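Repacking the dissection kit, and what goes back on the bench

Posted in: Bench notes
Filed under: instruments, storage, teaching room

I keep a Grusdale dissection kit in the teaching room for the evening biology group. It gets used hard from October onwards and by February it needs a proper going-over. The maker's leaflet suggests a check after every use, which we do, but a wipe and a glance isn't the same as having everything out and looking at the joints.

What follows is how I do it. Daiane Tavares asked for it in writing after finding the scalpel handle put away with the blade still on. That is the one fault I would call serious, and the rest of this is housekeeping.

Order of work: blades first, then anything with a pivot, then anything without. Used blades go in the sharps tub before the kit is opened out on the table. With the handle bare you can work over the whole kit without minding your knuckles.

The handle is flat stainless steel. Dirt collects in the fine ridges of the grip, and a cloth goes straight over the top of it. I use an old soft toothbrush with warm water and washing-up liquid, brushing along the ridges and then across them. The narrow tip where the blade mounts wants the same treatment. If a blade has been levered off instead of slid off, you will find a burr there, and a new blade will sit slightly proud. A burr can be taken down with fine abrasive paper, 2000 grit, used wet. Stop as soon as a blade seats flat.

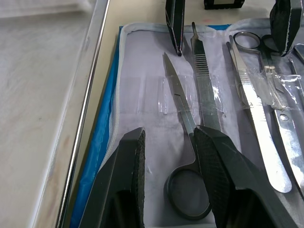 Straight scissors, scalpel handle and forceps in the kit.

Scissors next. The straight pair gets the most use and is usually the first to go stiff. Open them fully, clean around the pivot with a cotton bud, dry them, then put one drop of light oil on the joint and work the blades until they move evenly from heel to tip. Wipe off whatever comes out. The test is damp tissue paper: a decent pair cuts it cleanly to the point, and a tired pair folds it over in the last few millimetres. Check any coating on the handles for chips while you are there, as water gets under the edge and stays.

Forceps are quick. Close them gently against the light and look at the tips. They should meet at the very end first, and if the gap closes from further back then someone has been using them to prise things. I can correct a small bend with smooth-jawed pliers. Anselmo Guimarães thinks I should leave well alone and buy new, and for the finer pairs he has a point.

Everything then dries on a towel for 3 hours, joints open. I used to give it one, and had rust spots on the fabric lining by spring. The lining itself gets a small brush and the vacuum cleaner hose held a little way off. I don't wet it.

The steel tray is the other half of the job. Ours has rounded corners and a raised rim, and the corners are easy to clean compared with the square one we had before. It smudges if you so much as look at it. A dry microfibre cloth after washing improves matters, though the dull grey finish will never look like much, and I have stopped trying.

The light cream table has been in use for other things as well, so the back edge had collected a row of items by the time I wanted to put the tray out: plastic bags, a folded light-blue cloth, a small steel bowl sitting on a stack of red and black square trays, and a wooden board still in its clear wrapping. The tray goes in the middle and the rest stays at the back until I have found shelf space. The plush toy with the yellow face has no shelf and is not getting one.

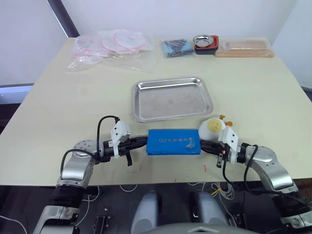
Where things live now

Kit: top shelf of the Harju cabinet, shut, with the spare blades in their own tin beside it. Hannelore Prantl has the key in the evenings.

Tray: bottom shelf, upside down on a sheet of kitchen paper. Change the paper when it looks grubby.

Oil, toothbrush, cotton buds and abrasive paper: drawer 3. Please put the cap back on the oil.

Still to do: a replacement for the towel, and a label for the blade tin that doesn't come off when handled with wet gloves.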